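Quiénes somos | Alimentación y cocina

Clunar es una escuela de cocina vegetal con sede en Ernport, dedicada a la formación de profesionales y de aficionados que desean trabajar con legumbres, cereales y semillas. El centro fue fundado por Adel Benkirane, cocinero y docente, que continúa al frente de la dirección académica.

La escuela ofrece tres itinerarios: cocina diaria, repostería sin lácteos ni huevo y elaboración de conservas y fermentados. Los grupos se limitan a 12 alumnos por aula, de modo que cada participante dispone de su propio puesto de trabajo durante todo el curso. Las clases se imparten en español y en inglés, en horario de mañana y de tarde. El curso académico concluye en junio con una prueba práctica ante el profesorado. 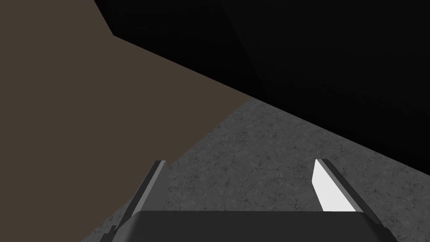

El recetario interno reúne 200 preparaciones revisadas por el equipo docente. Cada ficha indica raciones, alérgenos, tiempos de remojo y condiciones de conservación, y se entrega a los alumnos al finalizar el módulo correspondiente. Las recetas que incorporan frutos secos o sésamo incluyen una versión alternativa.

Clunar mantiene un convenio de suministro con la cooperativa agrícola Ojala, de la que proceden los garbanzos, las lentejas y la avena empleados en las clases. Asimismo, gestiona una segunda aula en Vultthorpe, destinada a cursos para comedores escolares y residencias, con capacidad para 50 asistentes en las sesiones teóricas.

La admisión no exige experiencia previa, salvo en el itinerario de fermentados, para el que se solicita haber superado el de cocina diaria. La secretaría atiende las consultas sobre matrícula y convalidaciones en la sede de Ernport.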